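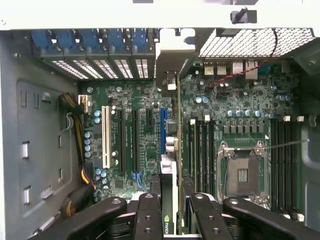 *Kallholm Work Study Group, working paper, April 15, 2021*

**Figure 1.** Card placement at the Desex refurbishing shop. The gripper lowers a graphics card into a board whose CPU socket and memory slots are still empty.

## 4. What the cell does, and what is left over

The case made for the cell at Desex was a simple one. Technicians spent their days pushing cards into slots, the work was dull, and a machine could take it over. The supplier, Grarnier, put this in its proposal as "freeing skilled staff for skilled work." We have read that sentence, or one very much like it, in most of the proposals we have been shown, and we tried to find out what it meant on this floor.

Seating a card is the step shown in Figure 1. It looks like the whole job, and managers tended to speak of it that way. The technicians did not. In interviews they described it as a short step inside a longer one: open the tower, see what the last owner did to it, move the wiring, pull the old slot cover, check the slot for dirt or bent metal, seat the card, fix the bracket, power up. Of these, the cell does the seating. It needs the case lying open in its fixture and a clear path down to the slot, and both of those are made by a person. The wiring is a fair example. In Figure 1 a bundle of yellow and black power cables runs down the side panel to its connector, and a twisted red-and-black wire hangs over the rear grille and down to the board. Every case that reaches the shop has its own version of this. Before February a technician would hold a wire aside with one finger while the other hand pressed the card home, and would hardly have called it a task. It now has a line on the work sheet, "cable dressing," and a target time.

We logged 1664 placements over 13 weeks. Desex's own report for the period gives the cell's speed per card and compares it with the speed of a technician doing the full sequence. These are two different jobs -- the comparison leaves out the preparation at one end and the checking at the other -- and we do not think it can support the savings claimed from it. We asked for times for the full sequence with the cell in use. They had not been collected.

### 4.1 Changes in the work

Before the change, 6 technicians worked at the benches and each saw a machine through from start to finish. Now 4 of them prepare cases for the cell or receive cases from it. Those who prepare rarely learn whether a machine powered up. Those who receive get boards they have never looked at, and several said they had become slower at tracing faults as a result. One put it this way: "I used to know what I'd pushed on. If it felt wrong going in, I'd stop." The cell does have a force limit, and it stops when the limit is passed. What it passes along when it stops is a code, and someone still has to walk over and look.

The open socket was a worry that came up more than once. With no processor fitted, the contact pins are exposed, and technicians were used to taking care around them. Who is to blame for a bent pin found after the cell has had the board was a live question during our visits. Desex had no written rule on it. In practice the receiving bench took the blame, having the board in hand.

Some things did improve. Sore thumbs and wrists were mentioned less in the later interviews, and two people who had disliked bench work from the start preferred preparation, which they found calmer. We do not wish to wave this away. It should be said, though, that McPhee, a smaller shop in our sample with no robots, reported a similar drop after it lowered its benches and bought better stands.

As for skilled work, we looked for new duties in the job descriptions and found one, clearing stops at the cell. It carries no added pay and no training beyond the supplier's first visit. Section 5 takes up how the stops were recorded.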